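I have owned a dishwasher for nine years and I use it to store baking sheets. My sister thinks this is a cry for help. My neighbor thinks I'm showing off. I just like a dish rack, and I'd like to make the case for it, because every kitchen I've been in lately has gotten rid of theirs.

You know the kitchens I mean. Bare counter, one nice lemon in a bowl, a faucet like something from a hospital. I stayed in a rental in July (lovely place, great porch, whoever owns it clearly has taste) and after breakfast I washed two mugs and a skillet and then just stood there with wet hands, turning around. There was no place for anything to go. I ended up laying a bath towel on the counter and felt like I was camping.

The usual complaint is that a rack is ugly. Fine, some of them are! My parents had the kind with the rubbery white coating that splits at the corners, and the metal underneath goes orange, and the orange ends up on your cereal bowls. It sat on a ridged tray that tilted toward the sink in theory. In practice it held a little pond at the back, and cleaning the pond was my chore, and I still remember the smell. So I get it. If that was your first rack I understand why you want your counters empty forever.

But a bad rack is a bad rack. We don't give up on chairs after sitting in a lousy one.

What I care about, after a lot of trial and error and one really stupid purchase, is the slots. That's pretty much the whole thing. A plate wants to stand on its edge, leaning just a bit, with room for air on both faces. Too tight and the plates touch and dry with that wet half-moon between them. Too wide and they flop over and take the next one down with them. My stupid purchase was a bamboo folding number called the Skesau, which looked gorgeous for a month and had slots made for some plate I have never met. My dinner plates wouldn't go in and my side plates fell through. I think I used it as a magazine holder for a while after that.

Then there's how you load it, and here I get bossy. Plates first, from one end, all facing the same way. Bowls after that, tipped forward, never flat upside down, unless you enjoy lifting a bowl the next morning and finding a ring of water under it. Glasses wherever they'll stand without wobbling. Knives lie down. I will not argue about the knives -- I reached into a cutlery cup in the dark once and that was plenty.

My husband loads from the middle. He just puts the first plate in the middle, like he's planting a flag, and builds outward in both directions until the whole thing looks like a hedge. We've been married a long time and I have quietly moved that plate to the end more nights than I'd like to admit.

And I've come around on clear plastic, which I used to be a snob about. I wanted wire, I wanted something that looked like it came out of a French farmhouse. But wire scratches, and it hides gunk at every weld, and a clear rack has the great virtue of letting you see when it needs a scrub. Bright plates look wonderful in one, too. I have a few loud ones that I bought one at a time at Marulanda, the secondhand place by the bus station, and lined up on edge with the window behind them they're the prettiest thing in the room. No lemon in a bowl comes close. 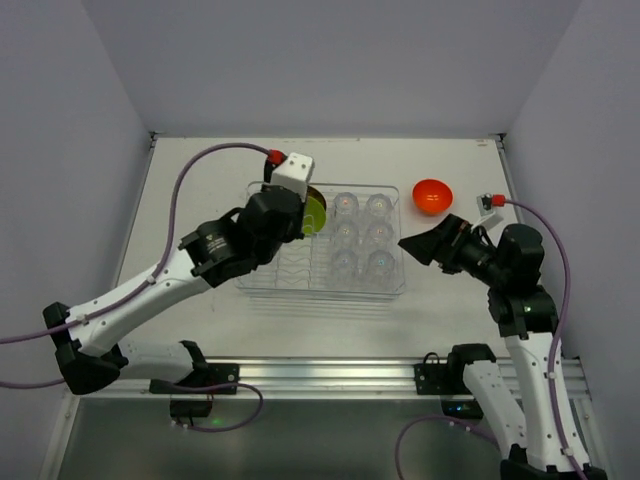 **Aoi Furukawa**
*Home columnist, Raseo*

I should say something about water, too, before somebody writes in. Yes, I know a full dishwasher may well use less of it than I do. I fill one side of the sink, I don't let the tap run, and I'm cooking for two people most nights, so waiting for a full load would mean running out of forks. If I had four kids I'd be writing a very different column and I'd be writing it faster.

Mostly, though, I like the ten minutes. The radio's on, the pan's soaking, I can see who's walking their dog. Each plate goes into its slot with that little click, and when the rack is full I'm done. The dishwasher never gives me that, it just hums at me for two hours and then wants to be emptied.

Emptying the rack is another matter. I don't. I take a plate out of it at dinner and put it back after, and there are plates in my cupboard that haven't seen daylight since spring. My sister says that means I could own a lot fewer plates. She's probably right, but Marulanda just put out a new shelf of them and I'm going over there after lunch.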